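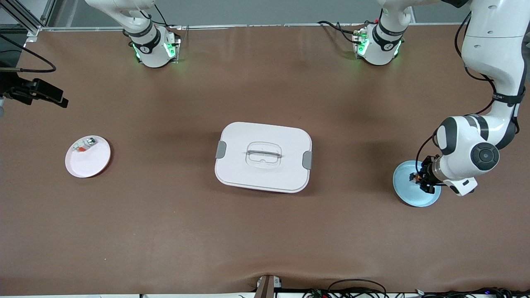 Home Gadgets Reviews Deals Contact

Grasska wants $150 for a lamp that tells you to go to bed

Grasska has opened preorders for the Wula, a bedside lamp that dims itself over the course of an evening and then, at a time you choose, starts blinking at you until you turn in. It costs $150, comes in cream or dark green, and is supposed to ship in May. If you already own a lamp and a clock, you may be wondering what the other $150 is for.

The company's pitch goes like this. People stay up too late because their rooms are too bright, and they don't notice the time passing. The Wula starts the night at 900 lumens and slides down to a faint orange glow over two hours. It has a "nudge" setting, where the light pulses slowly, and a "firm nudge" setting, where it pulses faster and plays a chime through a speaker in the base. You can snooze the firm nudge by tapping the top of the lamp, and there is no limit on how often you do that. I counted on at least some kind of penalty here, but no, you can tap away until two in the morning if you like.

All the scheduling is handled by a phone app called Ok. Yes, that is its full name, and good luck searching for it. Ok needs an account, an email address and a Bluetooth connection to the lamp. It also wants permission to send notifications, so the lamp that is meant to get you away from your phone at night will be sending messages to your phone at night. The preorder page says notifications can be switched off "in a future update." There is one physical button on the Wula and it turns the lamp on and off. Brightness, color and the alarm are all in the app.
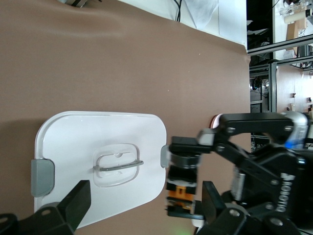

White plastic lid with a gray handle set into a clear well.

There is a battery inside, rated at 3000 mAh, which Grasska says is good for a full evening away from the outlet. The small print narrows that to an evening in the dimmer half of the range. At full brightness no figure is given at all, and a battery that size is what you would find in a fairly ordinary older phone, so I would plan on leaving it plugged in. The cable is USB-C. The wall plug is extra.

Then there is the sleep claim. Grasska says testers fell asleep faster with the Wula than without it. It doesn't say how many testers there were, how long the trial ran or who measured anything. A footnote on the page mentions "self-reported results," which could mean a diary and could mean a show of hands. The same page has a graph with no numbers on either side of it.

To be fair, the thing looks nice. The shade is a soft dome, the base is weighted so it shouldn't go over when you reach for your glasses, and the gradual dimming is a good idea that plenty of smart bulbs already do for a lot less money. The speaker might be useful if Grasska lets people play their own sounds on it, although the page only lists four: rain, stream, chime and "hush."

As of this morning the counter on the preorder page read 901 units sold. Orders go through Pellport, which is handling payment and shipping, and your card is charged when you order. Refunds are offered up to the day the lamp leaves the warehouse. After that you pay the return postage, and the lamp has to be unopened, so trying it for a week and sending it back isn't an option.

Grasska's last product, a heated mouse pad, shipped four months behind schedule. If you're tempted by the Wula, waiting for May and some proper reviews will cost you nothing except the launch color choice, as the green is only promised for the first batch.

Last updated: Feb 16, 2023

Recent items
Heated mouse pad owners still waiting on replacement cables
A toaster with a screen, and why it has a screen
Five desk fans that run from a USB port
Pellport changes its rules on preorder refunds
Solar phone chargers: how much sun do they need?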